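Trullach Street Tenants' Group -- notes from the March meeting

Hi all, Tatiana here, typing these up at my kitchen table so forgive the spelling. We started at 7:10, once Kiyoshi found the key. Present: me, Kiyoshi Nishimura, Aishwarya Pisharody, Teun Boersma and (for the second half) Eyerusalem Seyoum.

1. Heating bills
Teun called Dritis again about the shared boiler charge. They say the extra $600 was a meter reading error and will come off the next bill. I asked for that in writing! Teun will chase.

2. Windows
We talked for ages about this one. Aishwarya wants the management company to pay for cleaning the outside glass twice a year, and I'm with her. Kiyoshi thinks they'll say no but we should ask anyway. Agreed: Aishwarya writes the letter, I read it over before it goes.

She also brought up wood frames. She likes them light, with a wide bar across and plenty of blue sky showing, and I have to say I do too. 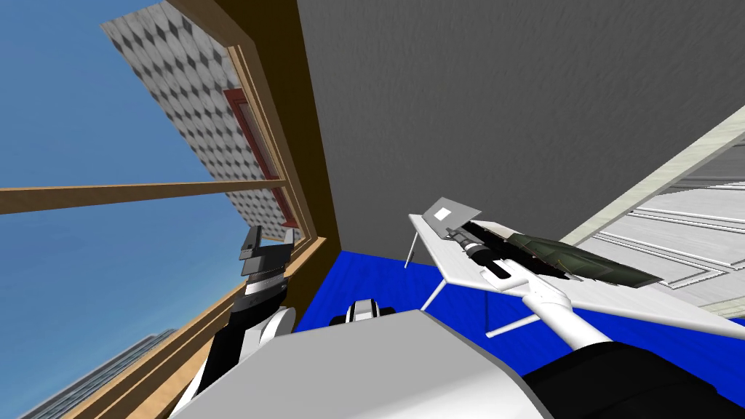

3. Bike room
The door code is now 3326 -- please don't tape it to the door again. There are still two bikes with no tags on them. Eyerusalem will put a note on each.

4. Summer party
Some 100 people if last year is anything to go by, so we need the big courtyard. Eyerusalem is asking for it.

Closed at 8:45. Next meeting in April, Teun's place, bring a chair.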